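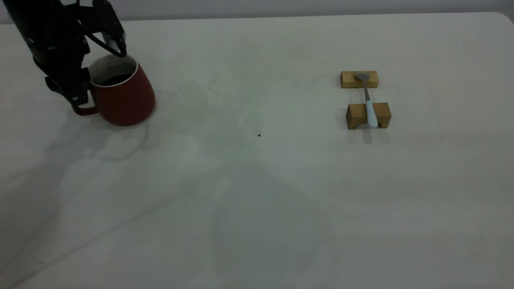 July, continuing the glaze notes. Cone 6, electric kiln, the Drilleck stoneware body.

The second batch of the iron red came out of the kiln this morning at 9:20. I opened at 50 degrees and did not hurry it, after the dunting we had on the big bowls in spring. No cracks on this load, at least none that I can hear when I tap the pieces. I will tap them again tomorrow, because two of the spring bowls were quiet on the first day and gave a dull sound on the second.

Color is closer to what I want than in the first batch. On the flat test tiles it is still too brown in the thin places. On the tall tiles it breaks nicely over the edge, and the lower half is a true red without the purple shade. The tiles from the bottom shelf are more brown than the tiles from the middle shelf. I had the same thing with the old recipe, so I think it is the kiln and I should stop to blame the Tjoa oxide for it. The oxide is finer than the one we used before and it stays in suspension better. It also stains everything. Please wash the sieve separately.

Application for this batch:

- bisque wiped with damp sponge, left for one hour
- glaze sieved twice
- dip count of 3 seconds for the tiles, 2 for the small cups
- foot waxed before, not after

The small cups with the count of two are better than the tiles. The layer is thinner but more even, and I have no runs on the foot. With the tiles there is one run that reached the shelf. I ground it off and put new wash on that spot.

Crawling: only on the cups which I handled without gloves. I know this rule and I still did it. There is a bare place near the handle joint on four cups, always on the same side, where my thumb was. 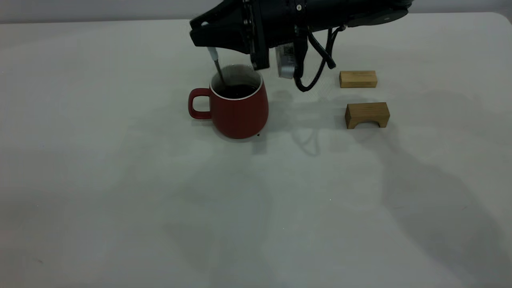

*Page last changed: July, 4:15 in the afternoon*

Afternoon. I mixed the third batch while the first notes were still fresh. Changes against batch two are small, I want to move only one thing at a time:

| | batch two | batch three |
|---|---|---|
| frit | as before | as before |
| silica | as before | a little more |
| red iron oxide | Tjoa | Tjoa |
| bentonite | none | added dry |
| dip count, tiles | 3 | 2 |

Strictly this is three changes, if one counts the bentonite and the dip. The bentonite should not change the color, and the shorter dip is already tested on the cups. So I accept it. If batch three is strange, I will go back and do it properly.

The bentonite must go in with the dry powders and be shaken in a closed bag before any water. Last time it was put in the wet bucket and it made small jelly balls which did not pass the sieve. If somebody finds a bucket labeled L2 under the sink, this is that bucket. Please do not use it, but also do not throw it away yet, I would like to dry it out and try to save it.

Firing plan for batch three is the same as for batch two, slow at the start and then faster. I added a hold on the way down, 40 minutes, because the red seems to develop in the cooling. I read this in the old Loltia folder, where there is a hand-written curve for a similar glaze with a longer hold. The curve is for a gas kiln and I do not trust it completely. The writing is also hard to read at the place where the temperature is. It can be a one or a seven.

Shelf places:

- Middle shelf: four tiles of batch two (control), four tiles of batch three
- Bottom shelf: the same, to see if the brown comes again
- Top shelf: cups, only batch three, with gloves this time

Cone packs on all shelves. In the last firing I had none on the bottom, so I can not say how cool it is down there, only that I suspect it. The lower element looks tired. I measured it cold and it was a bit off from the value in the manual, but my meter is not a good one.

To order: cones, wax resist, one new bottom element. Jonden wants the element ordered by part number, and the plate on the kiln is half burned away. The number is written inside the cover of the firing book - I copied it there in the winter, in pencil.

Open questions for the next page. Does the red survive on a darker clay? Will the thin layer be enough on the inside of the cups, where a spoon goes against it every day? I have no good test for this. For now I only look at the inside with the small lamp after washing, and I write down any gray metal marks. Batch one has some. Batch two is not washed yet.

Kiln is loaded, lid closed, top plug out. Start at six in the evening. Please leave the vent on.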